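October, bench notes, batch 3

Started at 7:40 because I couldn't sleep and figured I might as well get the starter fed. The rye starter (the Hosasthorpe one, in the tall jar) had climbed almost to the lid overnight, and the white one had done next to nothing, so I moved the white jar up on top of the fridge and gave it another feed at equal weights. It smelled fine, a bit like apple peel. I'll give it until tonight.

On to the real business, the long-proof loaf. Last time I blamed the flour for that tight gummy band along the bottom, and I'm now pretty sure I was unfair to the flour. I went back through my own scribbles and I'd shaped it cold and put it straight in the oven, no rest at all! So for this batch I kept the flour exactly the same (Gullumley strong white, the open sack, with a scoop of the Pirkus wholemeal) and only changed the end of the process.

Mixed 1251 g of flour total, water held back a little at first, salt in after the first half hour. I used to put the salt in right away and I can't say I've ever tasted the difference, but the dough is so much nicer to handle when it's had that half hour to itself. Four folds, half an hour apart. By the third one it was holding its shape in the tub and had that smooth, slightly wobbly skin. The fourth was probably unnecessary but I enjoy it.

Divided it in two. Loaf A went into the fridge in the oval basket and loaf B stayed out on the counter. I dusted A with rice flour and ran out before I got to B, so B got plain flour and stuck on the left side when I turned it out. Tore a strip off the crust. Not a disaster, but write RICE FLOUR on the list, and somebody please also get parchment, we're down to the crinkled bits.

B baked first, lid on for the first stretch, then off. Good color, decent ear, crumb a little closed in the middle. Perfectly good sandwich bread. I had two slices with too much butter while it was still warm, which I know you're not supposed to do.

A came out of the fridge mid-afternoon and sat for an hour and a half before baking, and wow, what a difference. No gummy band at all. The crumb is open right down to the base and the sour is there without being loud. The crust is thinner than I'd like, so next time I want to leave the lid off longer, or crack the oven door at the end – I've never tried that second one and would like to.

Other odds and ends. The oven reads 300 on the dial and I don't believe it, the back corner browns way faster than the front. Turn everything halfway. Also the Yip scale is drifting again when it's left on, so zero it before every single weighing, yes even the salt.

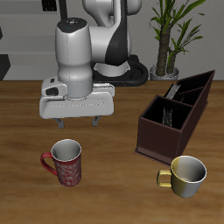

Gillespie Drummond thinks the rest before baking has very little to do with it, and that loaf A simply had more fermentation in it by the time it went in. Fair point, and I can't rule it out from two loaves. He'd like to see both loaves go in the fridge for the same time, one rested after and one not.

So that's batch 4. Same flour, same folds, both in the fridge overnight, rice flour on both. The rested one comes out ninety minutes ahead of the other and they bake side by side, swapped halfway.

White starter at 9:15 pm: bubbles along the side, up by a finger. Leaving it on the fridge.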